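Do standby plugs really save you money?

Posted August 26, 2020

My brother-in-law Salim Were has been on at me since the spring about standby power. He read somewhere that a normal house throws away a fortune on things that are switched off but not off at the wall, and he now goes round every night before bed pulling plugs. He wanted me to do the same. I said I'd try it for a month and write down what happened, which is more than he ever did.

I took a meter reading on the first night (2771, for what it's worth) and bought a cheap plug-in monitor from Laven, the sort that shows you the watts on a little screen. The leaflet that came with it promised savings of "up to" 200 pounds a year. I don't trust "up to". My bus to Culldale takes up to an hour, and up to an hour covers a lot of ground.

So I went round the house. The telly on standby was so low the monitor flickered between nothing and one watt. The microwave clock was a bit more. The old stereo was the worst of the lot - it drew nearly as much when it was off as when it was playing the radio, and I've had it for 20 years, so I dread to think. The printer I can't tell you about, as it started cleaning its heads the moment I plugged it back in and I lost patience.

Phone chargers are the thing everyone goes on about. There was a poster in our library once with an angry-looking charger on it. I left mine in the monitor overnight with no phone on the end and the screen still said zero in the morning.
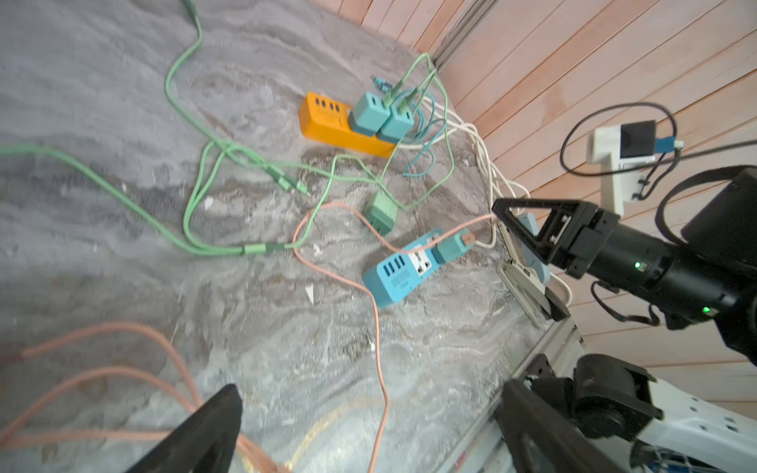 So is it worth unplugging your chargers every night? For the money, hardly, since an idle modern one uses so little that a year of it will cost you pennies.

Salim says it all adds up. It does, but very small numbers add up to a small number. I did my sums at the kitchen table and the stereo came to more than everything else I had tested put together. It's now off at the wall and stays off unless I want it, and I've stopped there.

What annoys me is the way these tips get passed on. A chap at work, Elibariki Ndung'u, has a tumble dryer going most evenings and was telling me to switch off my microwave clock. One load in that dryer must see off months of my clock! But the dryer is useful and the clock is easy to feel guilty over, so the clock gets the leaflet.

I'm keeping the monitor, mainly to try it on the fridge, which has been humming in a way I don't like. Salim wants to borrow it after that. He can have it for a week.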